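Workshop > Build kits > Hand-held tools > Ondham two-finger gripper kit

Ondham Hand-Held Gripper Kit
Part no. 1051

The Ondham is a two-finger gripper you build yourself and work by hand. It is meant for home builders and shared workshops who want to record how a task is done and use the recording later on an arm. Rasmus Lapiņa drew up the first version for his own bench. Mireille Baudry and Shazia Niazi have since changed the body so that it can be put together with ordinary hand tools.

The kit is sold as a single or as a pair. If you plan to work on cloth, lids or anything else that needs one hand to hold and one to move, buy the pair. Two singles will work together, but you will have to match the markers yourself.

What is in the box (single)

- Molded body, two halves
- 2 fingers with pads fitted
- 2 spare pads
- Finger carriage and return spring
- Trigger and linkage
- Marker card set
- Bag of screws, with 3 extra of each size
- Hex keys and printed build sheet

The camera, the battery and the cable are not included. The camera bracket has slots and takes most small action cameras. Check the weight of yours before ordering. A heavy camera makes the tool tip forward and your wrist will feel it by the end of the day.

Building it

Allow an evening for the first one. Fit the carriage to the lower half of the body before anything else and slide it by hand from end to end. If it catches, take it out and clean the rails with a dry brush. Do not oil them. Close the body, then run the screws in loosely and tighten them in a cross pattern. 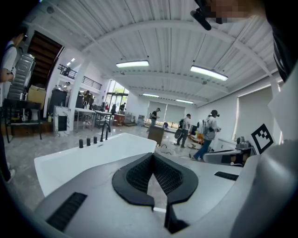 The pads are held on by two small screws from behind. Change them when the surface goes smooth, and change both at once or the grip will pull to one side. Thin cloth slips sooner than anything else, so it makes a good test of a tired pad.

Marker cards should be stuck down flat with no bubbles. Wipe the plastic with alcohol first and let it dry. A card that has lifted at one corner can still be read up close and then drop out at arm's length, which is an annoying fault to find afterward.

Working with it

Most of our own testing is done in big open rooms with hard shiny floors and a lot of bathroom fittings. Bright metal and white enamel are hard on cameras. Lock the exposure before you start, and if ceiling lights show in the floor, try standing a little to one side. It helps more than changing the settings does.

Dilwyn Eynon, who builds at the Figueroa shared workshop, suggests running the same task 5 times at half speed before keeping any of it. We do the same now. Keep your elbows in, let the fingers open fully between moves, and set the tool down when you are talking to someone. 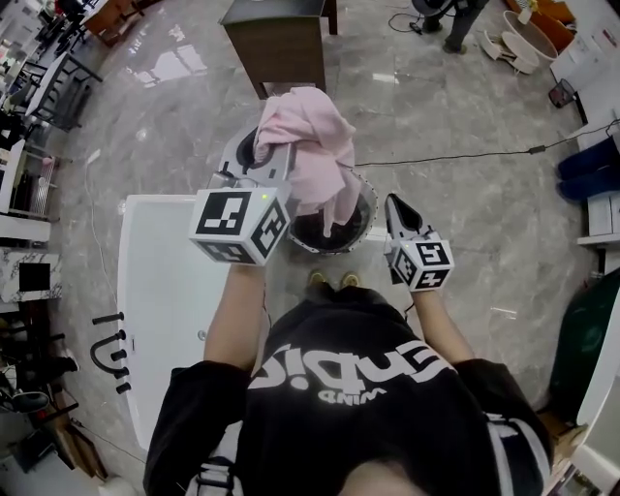
For folding and wiping jobs, take hold of the cloth near an edge and close the fingers all the way before lifting. Half a grip will often hold until the cloth gets heavy and then let go. Use an old towel to practice. Good ones get pulled threads.

Keep the body out of water. The vents are open and there is no seal at the trigger. A damp cloth is fine on the fingers and pads, but dry them before the tool goes back in its case.

Fits with

The Stullberg wrist plate bolts straight onto the back of the body, so the same fingers can be moved to an arm when you are ready - remove the trigger first. The older Josatel plate needs the spacer ring, sold separately.

Delivery and returns

Kits are packed to order. Unbuilt kits can be sent back in the original box. Once the body has been screwed together we replace faulty parts but do not take the kit back. Questions about an order go to Sandrine Gilbert at the parts desk.

Page updated 17 Feb 2021

Contact the parts desk | © Ondham | Back to top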